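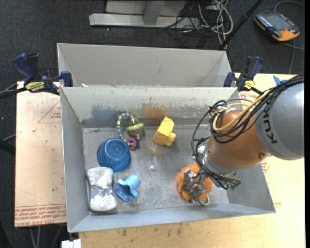 January, 6:40 am

Up before the alarm again. Kitchen freezing. Writing this with one glove on so forgive the hand.

Ferry to Lallidport is off till noon at least, wind. Called the office, got the recording, called again, got a man who said "maybe one o'clock" in the voice of someone who has said it all morning. So there goes lunch with Tetsuya. He was going to bring the dough starter, the old one from his aunt's bakery. Texted him. He wrote back "it will keep" and then a picture of the jar. Tetsuya Hamada, never wasted a word in his life.

Bread, then. Yesterday's loaf was a brick. Too much water or too little rest, I changed both so can't tell, stupid. Today only change one thing. 477 grams flour, same salt, same pan. Leave it till it domes. DO NOT poke it every ten minutes.

9:15. Poked it.

Mom's boxes. Did two of them last night, stopped when I got to the letters. Mostly bills from the Skusach house, the roof, the well pump, a receipt for 12 rose bushes she swore were a gift. Found her recipe for the plum thing! On the back of an envelope, half of it, stops at "then add the". Add the what, Mom. Called Ruth, she says brandy. She says brandy to everything.

Roses: I remember them along the fence on the Wuisan road side, the yellow ones that the goats got. Dad out there in his slippers yelling. Must have been the summer before we moved becuase I had the cast on.

Need to do:
- oil man, he wants paying, check is on the fridge
- call the county about the culvert (again)
- wool socks, the thick ones
- Ruth's birthday card, she notices

11:50. Ferry still off. Walked down to look anyway. Waves right over the wall at Dutetti point, two kids running at them and shrieking, soaked through, having the best day of anyone. Bought an onion and a newspaper. Newspaper is $3 now. Read it standing up in the hall with my coat on, an hour gone.

Paid the oil man. 1,000 dollars near enough makes me sick, and the tank isn't even full. Turned the heat down to 62 out of spite and put on the other sweater.

4 pm. Loaf out. Better!! Not good, flat on one side where the oven runs cold, but it has holes in it and it sounds right when you knock. Ate the heel with too much butter over the sink. Should of let it cool.

Boxes again tonight, maybe one. Letters last. If the ferry goes in the morning I'm on the early one, take him half the loaf, ask about the brandy. Bag by the door, bring the empty jar.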